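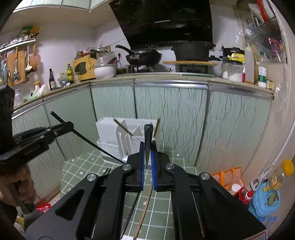
Counter payment terminals and card readers: walk-through checklist with comments

Site: Prusine Homewares, Nunley store
Round: October, before opening
Walked by: Ea Bergmann, with Xuelian Gu on the registers
Copy to: Silviu Cozma, Mwajuma Ndung'u

Hello all, and thanks for letting me in so early. I've kept the same order as last time so you can lay the two sheets side by side, and I've written my comments the way I'd say them to you over a cuppa, so please forgive the length. Each line is marked OK, FIX or WATCH. A WATCH doesn't need anything done this month, but I'd like somebody to keep half an eye on it.

PART A – THE TERMINALS THEMSELVES

A1. Serial number on the base matches the number on the store list
OK. All matched. Xuelian read them out and I ticked them off, which is a much nicer way of doing it than crawling behind the counter with a torch in my teeth.

A2. Tamper seals whole, with no lifting at the corners
FIX. The seal on the register nearest the door has a curled corner. I'm fairly sure it's from the spray cleaner, as the glue has gone a bit milky, but a curled seal is a curled seal and it has to be treated as suspect until it's been looked at. Please take that one out of use and ring Yakubu for a swap. Don't press the corner back down, tempting as it is!

A3. Nothing added to the card slot or over the keypad
OK. I gave each slot a gentle wiggle and compared it with the reference photos in the folder. Nothing proud of the casing, no odd colours.

A4. Magnetic stripe reader still reads first time
WATCH. Two passes needed on the lay-by desk. You hardly use the stripe any more now that nearly everybody taps, but the older gift cards still depend on it, and those customers are often the ones who get flustered when it beeps at them. A cleaning card once a fortnight should bring it good.

A5. Tap works with a card and with a phone
OK. I tried my own card, Xuelian's phone and my watch. The watch was slow, though it's slow everywhere I go, so I'm not holding that against you.

A6. Privacy shield fitted and keypad hidden from the queue
FIX. Shield missing at the lay-by desk. Silviu thinks it came off when the desk was moved. There's a spare in the drawer under the receipt rolls.

PART B – POWER AND CABLES

B1. Leads undamaged and clear of drawers
OK, and much tidier than last round. Whoever did the cable ties, lovely job.

B2. Portable readers charged and docked overnight
WATCH. Both portables were in their docks, but one was sitting crooked and had only charged partway. It needs a bit of a push until the light comes on. Perhaps a small note above the dock for whoever closes up.

B3. Batteries flat, with no swelling or rocking on the bench
OK.

B4. Backup connection takes over when the main line is pulled
OK. It took a little while to switch across and I could feel Xuelian holding her breath, but the test sale went through and came up in the Ollov portal straight afterwards.

PART C – LIMITS AND PAPERWORK

C1. Tap limit and PIN prompt set as agreed
OK. PIN prompt comes up over $200 on every register.

C2. Offline sales switched off, or capped
FIX. The cap on one portable has gone back to the factory setting. I suspect it happened at the last software update – worth checking after every update from now on, and I've added a line to the monthly sheet for it.

C3. End-of-day totals agree with the portal
OK. I picked one register and one day from the folder. The slip said $1,344 and so did the portal, to the cent.

C4. Visitor log filled in for anyone who touches a terminal
WATCH. Two visits this quarter, both signed, but one has no time out. It's a small thing. Even so, please ask for ID and see the job number before you let anybody unplug anything, however friendly they are and however good their lanyard looks.

C5. New starters shown how to spot a tampered reader
OK. Covadonga Bustamante has done hers and asked some very sharp questions about overlays, so do let her show the next person.

TO DO BEFORE THE NEXT ROUND

Seal and swap on the door register – Silviu, today please
Shield for the lay-by desk – Xuelian
Offline cap on the portable – Mwajuma, through the portal
Cleaning cards – order a box, they're cheap

Signed: Ea Bergmann
Received for the store: Xuelian Gu, 8.40 am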